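Courses > Practical Automation > Unit 4: Planning and Paying for Equipment

Unit 4 handout, revised August 2018
Prepared by Fathima Weerakoon

Welcome back, everyone. Last time we got as far as choosing a task, and several of you stayed behind to ask the question I was hoping for, namely what it all costs. So this week we talk about money, and I promise to go gently.

Start with the work and leave the catalog closed for a while. Write down what has to be picked up, how big it is, how easily it bends or rolls, and where it has to end up. Only then look at grippers. Olumide Okonkwo's group did it the other way around in April and bought a lovely wide-jaw model from Kerkell, then found that their smallest parts slid straight through it!

For our class exercise we will compare two quotes for handheld grippers:

Munlow: $1279 each, pads included
Skurkden: $2000 each, pads and one year of repairs included

The first looks like the bargain, and it may well be. But two from Munlow come to $2558, and our ceiling for the term is $2554 – four dollars short, before anyone has paid for shipping. Please don't laugh, this happens to me every year.

Small, mixed items are the hardest to budget for. Beads, straps and thin bangles all ask something different of a fingertip, so put spare pads on their own line and be generous with it. 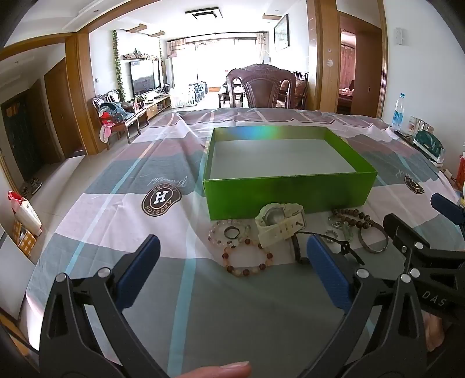
The other line people forget is time. Somebody has to lay things out, put them away and lay them out again, and those hours belong in the plan even if the somebody is you.

For next class, bring a one-page budget with your task at the top and your total at the bottom. Efe Adeleke has kindly offered to read drafts, so do send yours along early if you can.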